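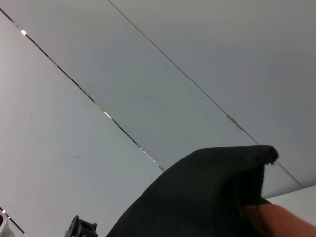

4. Teaching the cloth pick-up by remote control

I'm going to assume you've done section 3 and the arm follows your hand controller without fighting you. If it drifts, go back and redo the zero step. I skipped it once and spent a whole Sunday recording junk.

1. Put one piece of cloth on the table, a bit crumpled. Dark stuff is fine, and I do half my practice on black.

2. Open the Grollholm recorder and start a new task. Give it a name you'll still understand in December. Mine has one called "blah2" with 87 takes in it and I have no idea what they are.

3. Hold the side button, wait for the beep, then move the fingers down over the cloth. Go slow! Slower than feels natural.

4. Squeeze the trigger until the fingers close on a fold. You want a good pinch of fabric, with the rest hanging free.

Note: The wrist camera turns with the gripper, so there will be moments when you're looking at the ceiling with some cloth in one corner. Keep going - those moments belong in the take. Steer by watching the arm itself.

5. Lift, carry the cloth to the drop spot, and open the fingers all the way before you back off.

6. Let go of the side button to end the take. Press K to keep it or X to toss it.

Caution: Keep your free hand out of the arm's reach while the side button is down. If the cloth snags on anything, let go of the button first and untangle it second.

7. Mess the cloth up again, put it somewhere new, and repeat. I shoot for 30 good takes before a break (my thumb gives out right after that anyway).

Note: Keep takes where you missed the first grab and then recovered. Thandeka Fourie talked me into this and my Flosdale set got a lot better for it. Toss the ones where you bumped the table or gave up halfway.

When you've got your takes, leave the recorder open until the save bar fills, then go on to section 5 for trimming.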